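The Quiet Layer: How Nismont Rebuilt the Software Between Demonstration and Robot
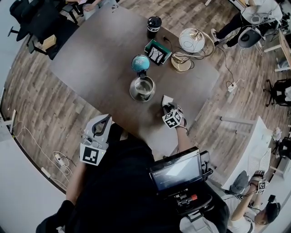 The most important piece of software at Nismont has no name that a customer would recognize. Internally it is called the alignment service, and its task is to decide, for every recorded demonstration, where a hand-held gripper was in space, how far its fingers were open, and at what instant. A policy trained on those records will repeat whatever the service gets wrong. The demands on it are plain at an ordinary collection table, where an operator closes the tip of one gripper on a small piece of white paper beside an open glass jar and holds a second gripper to the left. Each tool carries black-and-white markers, and from such markers the service must recover a continuous path, including the moments when an arm, a lid or a lamp globe comes between marker and lens.

Nismont was established to supply manipulation software to firms that assemble, sort and pack small goods. For most of its existence it sold planners, programs that compute a safe motion from one arm position to another. The planners were well regarded and remain in service. They were, however, written for a world in which the object to be grasped is known in advance. Customers increasingly asked for help with objects that are not, and in July of last year the company's management decided that learned control should become its principal line of work.

The decision placed a heavy burden on a small group led by Yae Kubo, head of data systems. Kubo had joined the firm to maintain its simulation tools and had no particular wish to become responsible for recorded human motion. "We believed that learning was the difficult part and that recording was a matter of storage," she says. "Within a few weeks we understood that we had the order wrong."

The first training runs were discouraging. The arm would approach an object correctly, slow down at the proper distance, and then close its fingers slightly too soon. Engineers suspected the network, then the controller, then the fingers themselves. The cause was a delay of 53 milliseconds between the camera clock and the clock that stamped the gripper width. At the speed of a careful human hand, this was enough to teach the policy that closing begins before contact. The network had learned the lesson faithfully.

Correcting the offset was simple. Establishing that it would stay corrected was not. Cameras were restarted in the middle of a shift, a firmware update changed the order in which buffers were emptied, and the delay drifted again. Kubo's group therefore abandoned the practice of measuring the offset once and storing it in a configuration file. The alignment service now estimates it anew for every session, using a short routine in which the operator opens and closes each gripper five times in view of the camera. The visible motion of the fingers is matched against the width signal, and the session is rejected if the two cannot be brought into agreement.

Rejection was at first unpopular. Operators saw an hour of work refused for a reason they could not inspect. The group responded with a review tool, named Skemunus, which displays the recovered path of each gripper beside the video and marks in gray any stretch in which the position was inferred instead of observed. An operator can now see that a sleeve covered the marker for two seconds, and can repeat that one action without discarding the others. Kubo regards the tool as the point at which the project began to move. The share of sessions lost to tracking faults fell in the first month, and the operators began to propose changes of their own, among them a larger warning on the session display and a plain-language message in place of a numerical error code.

The perception problem is harder than it may appear to a reader accustomed to fixed industrial cells. In a cell, a camera is bolted to a wall and its position is measured once. In demonstration work the camera may move with the person, and so do both hands. Every coordinate is relative to something else that is also in motion. The service resolves this by building a map of the surroundings from fixed visual features, placing the camera within the map, and only then placing the grippers relative to the camera. A plain tabletop offers few features to hold on to. A striped floor offers many, although they resemble one another, and early versions of the mapping software would sometimes shift the entire room sideways by the width of a plank. The present version checks each new estimate against the motion sensors and refuses a jump that no person could have made.

Planning, the company's older discipline, has returned in a supporting role. A human demonstrator can reach across a table in ways that a bolted arm cannot. The service passes each recovered path to one of the original planners, which determines whether the intended robot could follow it without striking itself or exceeding its joint limits. Paths that fail are kept, but they are labeled, and the training software gives them less weight. The arrangement pleased the planning engineers, some of whom had feared that their work would be set aside.

The outside partners have influenced the design as well. Bondex, which packs replacement parts for household fixtures, required that its sessions be stored apart from those of other customers and that any record be removable on request. This obliged the group to trace every trained policy back to the sessions from which it was made. The tracing software took longer to write than the mapping software and is, in Kubo's view, of equal value. When a policy behaves badly, the engineers can now ask which demonstrations resemble the failure and examine them directly.

Đorđević, a consultancy that reviews control software for small manufacturers, was engaged to study the system before its first delivery. Its report was favorable on tracking and critical on the matter of handover, the passage of control from the learned policy to a conventional controller when the policy is uncertain. The reviewers found that the conventional controller could receive a target based on an image that was already out of date. Nismont now attaches an age limit to every command. A target that arrives late is dropped, and the arm holds its position until a fresh one is available. The result is a robot that pauses more often – a cost that the company accepted, and that the operators at Bondex noticed on the first morning.

The evaluation procedure has grown stricter over time. A candidate policy is tested on 16 tasks, among them placing a lid, lifting a sheet of paper from a flat surface and moving a cable aside without dragging what lies beneath it. The paper task has proved the most stubborn. The fingers must descend to the surface and stop, and an error in height that would be harmless with a cup or a jar leaves the gripper either pressing into the table or closing on air. Kubo's group has tried to improve it through more demonstrations, through a force limit in the controller, and through a finer estimate of the table plane. The third approach has helped the most, and the group continues to work on it.

The current training set contains 900 sessions that have passed every check. It is a modest number, and Kubo does not apologize for it. She has resisted proposals to admit the rejected material in the hope that a larger network would see past its faults. "I would like us to know what is in the set," she says. "When a session is admitted, a person on my team should be able to explain why."

Work is now under way to move part of the alignment service onto the recording device, so that a lost marker can be reported while the operator's hands are still on the task. The difficulty is one of computing power: the mapping step alone occupies most of what a portable unit can provide. The group intends to run a reduced version during the session and the full version afterward, and to compare the two. Where they disagree, the full version will stand, and the disagreement will be entered in Skemunus for an operator to review.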